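Nomholm Floral Tablecloth, Fern and Blossom

A light everyday cloth for kitchen and dining tables. The background is white, printed with gray-green fern fronds, small gray leafy sprigs and round orange-peach blossoms. The print is scattered, so there is no right way up and you can lay it from either end.

Size: 52 x 52 in
Hem: 2 in on all sides
Care: machine wash cold, line dry, warm iron on the back
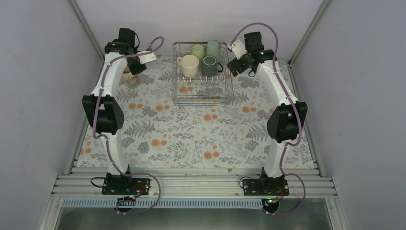

Wash it once before first use and allow for a little shrinkage — up to 2 percent. Coffee and tea marks should be rinsed out the same day. Do not bleach, as the peach color will fade before the green does.

Matching napkins come in packs of 5 and are sold separately under the Tremitz name. The Palacios runner uses the same fern print on a darker ground.

Orders ship from our Clulbridge warehouse. Unwashed cloths can be returned within 20 days. The longer size is out of stock until December.

Page updated 2024-09-07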